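Silvia Kubíček has opinions about cardboard, and she would like it known that she didn't set out to have them. She runs packing at Brosteck, a warehouse unit with a green floor so shiny that you find yourself checking your shoes in it. "I applied for a desk," she says. "There was a desk. It's under some boxes."

We meet on a Monday, in the half hour before lunch, which she considers the only civilised time to discuss packaging. Her subject is boxes inside other boxes, and in particular the big shipping carton, which by its third trip tends to look as though something has been at it.

"People open them like crisps," she says. "There's tape. You cut the tape. But no, they go in through the front wall."

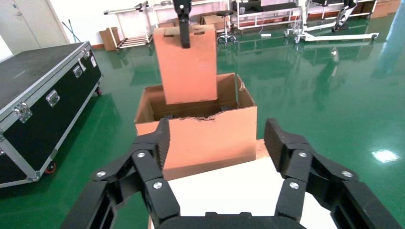 ## "A torn box is still a box"

I ask whether a carton with a ragged front ought to be retired. She gives me the look of a woman who signs the purchase orders. Brosteck bought 2000 cartons last year and she remembers the invoice with some feeling.

"If the bottom's sound and the foam's still in it, it goes round again. The tear is cosmetic. I've got a coat like that."

The foam matters more to her than the walls do. She wants the black inserts in before anything else, and she wants the small box set down square among them. A small box that leans, she says, will go on leaning all the way to the customer, who will then ring her.

"Aurelio thinks they settle in the van," she says. This is Aurelio Manzano, who drives the van. "They don't settle. They give up."

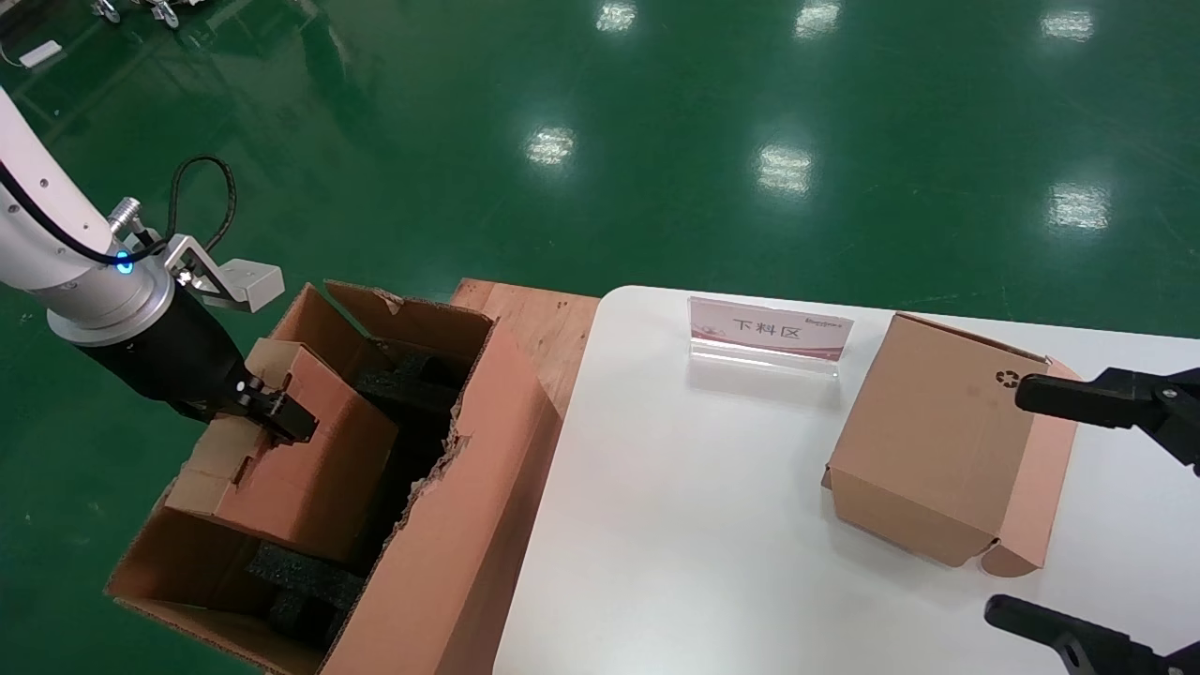 *The unloading area at Brosteck, with its sign on the table.*

The sign is a sore point. Kubíček likes a sign. She would put one on the kettle. This one reads 下料区, "unloading area", and she is fond of the pink, but she has noticed that once an area has a name, people feel free to leave things in it.

"You label a table 'unloading' and by four o'clock it's where lunch lives. Ka-ming left a bicycle pump there for most of August. I asked him what we were unloading. He said, air."

Her rule, repeated to every new starter, is that a white table should be white. Boxes come to it, boxes leave it, and in between she wants to see the top. 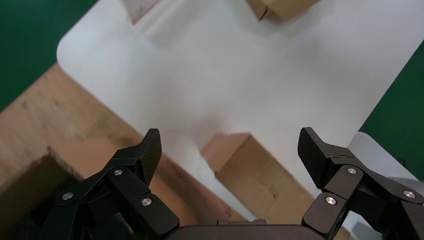
She has tried stricter measures. There was a chart for a while, with initials on it, until she found that everybody's initials were in the same handwriting. Now she walks past at ten and again at three and sighs, and claims the results are better.

Does she pack neatly at home? There's a long pause.

"I moved flat in the spring," she says. "I used bin bags. You're not to tell Aurelio."

Then it's noon, and she goes off to find her sandwich, which she left on the desk, under the boxes.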